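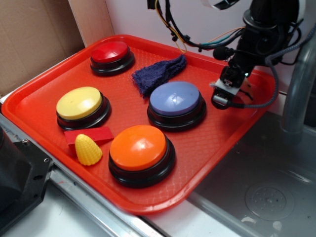 Vol. 2

Figure 1. Round push buttons with red, yellow, lavender-blue and orange caps on a textured tray.

4.2 What people did with the difficulty slider

I should say up front that I play Plutodix myself, and I had a pretty firm guess about how this part would go. My guess was that people would pick a difficulty on the first screen, grumble for an evening, and then drag the slider down a notch once the swamp levels started. That's what I did, anyway.

The logs told me something messier. Out of the 3,509 save files we pulled from the Nimanholm server, 1,728 had the slider moved at least once. So a bit under half. Fine so far. But lots of those moves went up, and plenty went up and then straight back down inside the same session, which I had no column for in my spreadsheet and had to add late. I call these "peeks" in the rest of the section. A peek is any change that gets undone before the player saves and quits.

Peeks bunch up in the shop menu. I think that's a menu design thing more than a player thing — the slider sits right under the inventory tab, and it's easy to catch it with the stick. I tried to do it on purpose and managed it on my first go. I left the shop peeks in the totals anyway and marked them, so anyone who wants to throw them out can do so with one filter.

The other lump is right before boss fights. Those look like real decisions to me. Players stop, open settings, nudge the slider, sit there for a while (the log keeps the menu timer running) and then put it back where it was and go in. I'd love to know what's going on in that pause, and the logs just can't tell me.
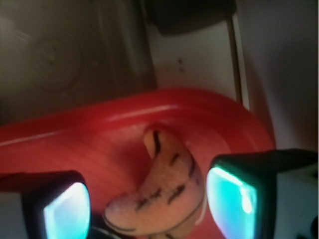

Fladholm, Mar 26, 2020

4.3 Asking players about it

To get at the pause I put up a short survey on the Michalík forum, which is where most of the modding crowd hangs out. We closed it at 100 replies. It's a small group and a pretty devoted one, so please don't read it as the whole player base. Someone who posts about frame timing at midnight is going to feel differently about an easy mode than a kid who got the game as a present.

Almost everybody remembered opening the menu before a fight. Far fewer remembered changing anything, even on accounts where the log plainly shows a peek. I don't read that as fibbing. It's a tiny action and most of these sessions go back to October — I couldn't tell you what I did in a menu back then either.

The free text answers were the fun part. A good number of players said they wanted to see whether the lower setting took away the bonus loot, and backed out once the warning came up. That fits the timer data nicely, as the warning takes a while to read. It doesn't explain the upward peeks, though, and I come back to those in 4.4.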